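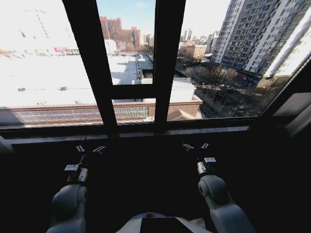
Both arms of the Marnix bench platform at the window, grippers raised.

1/ Kunditus has completed its review of the Marnix two-arm platform, supplied by Roso under a trial agreement. A summary of our findings follows.

2/ The kit includes two arms with parallel grippers, the torso unit, control software and 25 hours of remote support. Setup took our staff seven working hours. The printed guide covers the arms well. Its network section needs revision.

3/ Ajith Kurup led the handling tests. The platform completed 49 transfers of small parts before an operator had to step in. Thin, flexible items remain difficult, and Roso has been informed.

4/ Support requests were answered within one business day, with a single exception. Replacement gripper fingers are sold only in pairs.

5/ Malathi Chettiar's cost comparison with the Sheehan service plan will be added to the full report. Lease terms begin at nine months.

6/ The full report will be released in December. Member organizations wishing to attend the Thursday demonstration should contact Lakshmi Joseph at the front office.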